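Budget check: one arm for a teaching kitchen, or two cheap ones?

Forum: Small Shop Automation > Buying and Budgeting
Started by hriquelme, Aug 23, 2022

hriquelme
Hi all, long-time reader, mostly quiet. I run the shop side of a culinary training program in Brurkuscombe and we finally got the OK to spend money on an arm for the demo kitchen. The job is boring on purpose: move pots and lidded pans between counter and burner, pick up jars and bottles, put them back. We want students to see it, program simple stuff, and not be scared of it when they run into one at work.

I have two ways to go and I keep flipping between them:

Plan A is one decent six-axis arm with a proper gripper, on a fixed pedestal in front of the cooktop.
Plan B is two of the cheaper desktop arms and more money left over for spares and fixtures.

My boss likes B because two is more than one. I like A because the cheap ones make me nervous with a full pot. We have 50 students a term coming through in small groups, so I get the argument for two. What would you do? And what am I forgetting in the budget? I always forget something.
Horacio

comfort_s
Plan A, no contest for me. We bought the small desktop ones at Lisadthorpe a while back and they are lovely little machines for moving chess pieces and markers! But a pot with a lid and a couple quarts of water in it is a whole different animal. Look at the payload number, then take off the weight of the gripper, then take off some more for being stretched all the way out (the spec sheet number is usually the happy number, arm tucked in close). What's left is what you can lift. With ours it was basically a spoon.
Comfort

weldnwire
Going to disagree with Comfort a little. Does it need to lift a full pot? If this is a demo, use an empty pot. Students learn exactly the same stuff about waypoints and grip. Two arms means half the waiting, and waiting is what kills a class. I've stood in those rooms. Ten people watching one person jog a joint is not training, it's a bus stop.

comfort_s
An empty pot is fine until somebody wants to film it for the open house and puts soup in it. And somebody will.

weldnwire
lol fair

nana.sowah
Comfort is my sister so take this as family business, but she's leaving out that half of our trouble at Lisadthorpe was the table and not the arms. We clamped them to a folding table. Every fast move, the table walked. Horacio, whatever you pick, put a line in for the mount. A real pedestal bolted to the floor, or a steel plate under the counter. It's dull money and you'll hate spending it.

hriquelme
See, that's the thing I forget. I had "stand" written down with a question mark next to it. What did you all pay?

nana.sowah
Ours was welded by a guy down the road, $400 with the paint. The catalog ones were a lot more and no better. Have him drill the bolt pattern off the actual base and not off the PDF. Ask me how I know.

akosua_ab
Hi Horacio! I do the purchasing for a vocational center, not the robot part, so ignore me on payload. From the paperwork side, here is what gets missed on nearly every quote I see:

Freight and liftgate. The arm isn't that heavy but the crate is, and the truck driver is not going to carry it in for you.
Gripper sold separately. So are the fingers, sometimes. So is the cable between them, which made me laugh out loud the first time and not the second.
Software seats. Ask if the offline programming license is per computer or per arm or per year. Get it in writing.
Training days, and whether travel is included.
The warranty start date. Some start at shipping, and if your kitchen isn't ready the thing sits in a box burning warranty. We lost most of a summer that way.

Also get three quotes even if you already know who you want. The other two are your leverage.

hriquelme
Akosua this is gold, thank you. Our kitchen is definitely not ready. Electrician hasn't even given me a date.

gripfirst
Nobody's asked about the gripper yet and it's the part I'd spend on. A plain two-finger parallel gripper is OK on a bottle neck, OK on a lid knob, miserable on a wide jar. Measure every single thing you want it to pick up. Calipers, notebook, one afternoon. The widest one sets your stroke. If a jar is wider than the stroke, you either buy a bigger gripper or a smaller jar, and I promise the jar is cheaper.

Pan handles are their own problem. A long handle is a lever, so you grab one end and the whole pan wants to roll over on you. I'd keep pans out of the first year's lesson plan.

weldnwire
+1 on the smaller jar. Best advice in the thread.

Deolinda T
Coming in from the simulation side, so you know my bias. Before you sign anything, lay the kitchen out in a simulator and drop the arm in. Most of the makers give away a model of their arm, there's free software that will load it, and it costs you evenings and coffee. I did this for our place in Flekcombe and it changed the order twice before we spent a cent.

What I'd go through, in the order I'd do it:

1. Reach. Put the base where the pedestal would go and try the farthest spot on the counter you care about. Then try the nearest one, right by the base. People forget the near one! Arms are clumsy close in, they fold up like a lawn chair.

2. Overhead stuff. Range hood, shelves, anything that sticks out of the wall. The elbow goes places you don't expect, and a wrist that's happy over the counter can be very unhappy under a shelf.

3. Reaching past things. Where's the tall stuff? In our model the pot is at the far right of the counter with a bottle of something red standing right behind the wrist, so coming down on the pot is fine but swinging in from the back would be bowling. The right-hand shelf is just above the wrist, too, so I don't get to come in from very high either. I moved that bottle in every version after this one.
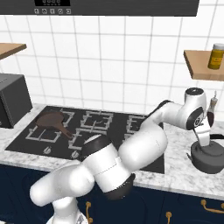 4. Doors and drawers. If the base stands in front of the cabinets, can you still open them? With ours I had to give up one door for good. Better to find that out on a screen than with the bolts already in the floor.

5. People. Put a box the size of a person where the student stands and check the arm never sweeps through it. This isn't a risk assessment, you still need to pay for a real one (put it in the budget!), but it'll tell you early if the layout is hopeless.

Do all five for Plan A, then do them again with the two little arms. My guess is number 1 settles your argument for you.
Deolinda

hriquelme
Deolinda that's really helpful, and kind of embarrassing because I was going to do it with masking tape on the floor.

Deolinda T
Do the tape too! I mean it. Tape gets your boss into the room, and a simulator doesn't always.

weldnwire
I'll be the grump again. Simulation is great for reach, bad for everything gripfirst was talking about. Slippery lids, a pot that isn't quite where you left it, fingers that flex. I've seen people spend two months making it perfect on screen and then the real thing drops the first jar it meets. Give yourself a time limit.

Deolinda T
No argument on contact. I wouldn't trust mine to tell me if a lid will slip, and I don't use it for that. Reach and layout only, for a purchase decision. Two months is silly. Mine took maybe 15 hours, and a lot of that was me fussing over the cabinets.

gripfirst
For the slippery part, ask the vendor for a loaner gripper. Some will do it, particularly if they smell an order. You can hold it in your hand and run it off a bench supply and try it on your real pots. Looks ridiculous, works great.

akosua_ab
And get the loaner terms in writing, including who pays if it falls in the sink :)

comfort_s
Has anybody dealt with Santoro for this kind of thing? They quoted us for a replacement and the price was good but the person kept dodging me about spare parts.

nana.sowah
They weren't dodging, they said six weeks and you didn't like it.

comfort_s
Six weeks for a cable IS dodging.

akosua_ab
Six weeks is what I've been hearing all over this year, for what it's worth. I'd order the spare cable with the arm. One set of fingers too. If you go Plan B you only need one set of spares for the two arms, so give B a point for that.

weldnwire
Finally a point for B.

hriquelme
OK, update on where my head is. I went back tonight and looked at the little arms' reach and from where the pedestal would have to go they don't make it to the far burner. Not even close. You could mount them up on the counter itself, but then they're sitting in the spot where the food goes, and the chef instructor has already told me what she thinks of that.

So I'm leaning A, with a few changes from this thread. Pedestal from a local welder. Spare cable and fingers on the same order. Risk assessment as its own line so it can't get quietly trimmed. And for the waiting problem, laptops with the offline software so the groups can build the program while one group runs it. I priced the student seats at $269 each and I can swing a few of those if I hold off on the fancy camera.

weldnwire
That laptop idea answers most of my complaint. I'd still want to see how long a group takes to load and run before I said how many seats. Try it with one group first and buy the rest after.

Deolinda T
Check if the free simulator will do for the students before you buy any seats at all. Ours used the free one all last term. It's uglier and the menus are weird, but they're nineteen, they figured it out faster than I did.

hriquelme
Ooh. OK, crossing that line out in pencil for now. Anybody got a pedestal drawing they'd share? Floor is concrete with tile on top, and I don't know if I bolt through the tile or cut it out first.

nana.sowah
Cut it out. Tile cracks. I'll dig up our drawing and message you, just change the height, ours is set for a lower counter than you'll have.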